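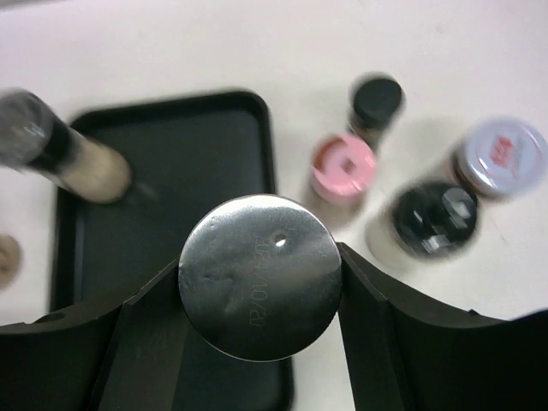
I have lost faith in the date on the jar. I don't mean the science of it, which I'm happy to leave to people in hairnets. I mean the printing. Somewhere in the kitchen supply chain a person approved pale gray digits on shiny silver, and then turned them sideways. 2024/10/20, says the top, if you tip your head and catch the light, and there's a small dent beside the numbers that is easier to find than the numbers are. I have read eye charts with more goodwill in them.

My own cupboard is where I did my research. Last July I took everything out, meaning to be firm, and spent 44 minutes under the stove light with my glasses pushed up. By the end I was sniffing things and guessing, just as my grandmother did, and she never had a date to ignore.

So I've moved on to the tray. The theory – I got it from the Plarano catalog, between the bread bins and the apology for shipping times – is that if you stand your jars and bottles on a tray, you'll see them, and if you see them, you'll use them. 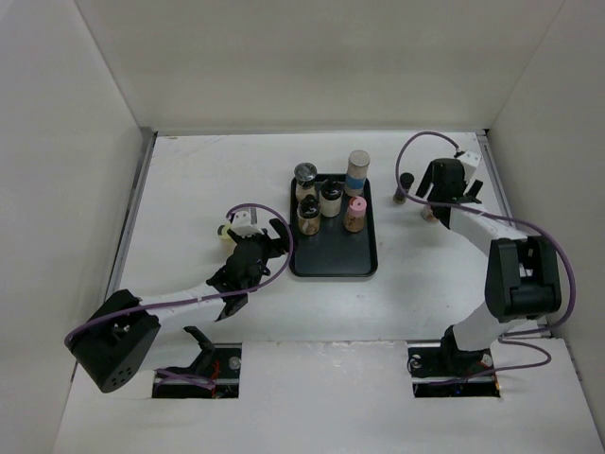 Jars and bottles at the back of a black tray, with a couple more left outside.

I'm mostly convinced. A tray makes a crowd look like a decision. But it does nothing about the strays, which gather next to it like smokers outside a wedding, and it invites you to shop for whatever might fill the gap in front. I bought a Jiltport relish for exactly that reason. It's been there since winter, and the date is on the bottom, under the price sticker.

Filed under: Opinion, Kitchen, Clutter

Home | Columns | Recipes | Letters | Search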